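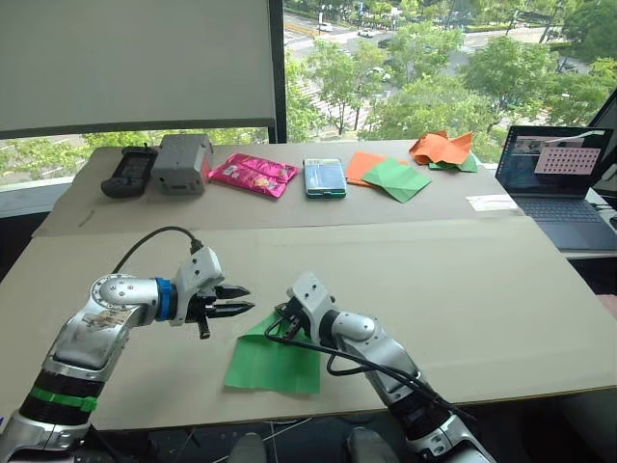
3.2 Planning the equipment purchase

Once the budget was approved in February, we had to decide how to spend it, and this turned out to be one of the most rewarding parts of the whole project! Most papers on two-arm manipulation give the arm model in a footnote and move on. We would like to say more, in the hope that other small labs can plan a similar station with fewer surprises than we had.

We compared quotes from two suppliers, Tridus and Rothe. Both could deliver a pair of arms within our limits, but they priced the rest very differently. Rothe sold the grippers, wrist cameras and cables as one bundle. Tridus listed every part on its own line, and that list taught us a great deal about where the money goes. Spare fingertips were the item we had missed completely. Paper folding asks the gripper to press down on a hard surface again and again, and we now treat fingertips as a supply to be reordered, much like the paper itself.

Nosipho Sibiya drew up the final plan, which split the money into equipment bought once and supplies bought through the year. The supplies line came to $1,865 over 52 weeks and covered origami paper, cardboard for the table tops, tape, cables and replacement fingertips. We set the delivery allowance at 22 days and were very happy to have that slack when the second arm arrived after the first.

Folding was a good task to plan around (and great fun to work on). The material is cheap, a fresh trial needs only a new sheet, and a crease stays in the paper where the wrist camera can pick it up. Figure 2 gives an idea of how close that camera gets to the work. We had first priced a higher grade of wrist camera, but test views like this one persuaded us that the basic grade was enough for our purposes, and the savings went straight into spare parts.
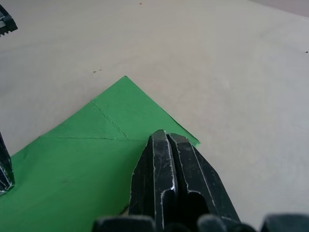
Figure 2. Wrist camera view of green paper with two crease lines meeting near the middle of the sheet.

Two choices we would make again. First, we bought both arms in the same order, so that they shared one service agreement and one set of spares. Second, we kept the tables simple. Cardboard tops are quick to replace, and the Lalholm group, who read an early draft of this plan, have since done the same at their own station.

One thing we would change is the money set aside for cables. The Gisden planning sheet we started from treats them as part of the arm price, and we ran short within the first weeks. We have since given them a line of their own, and the revised sheet, last updated 05/06/2025, is included in Appendix B.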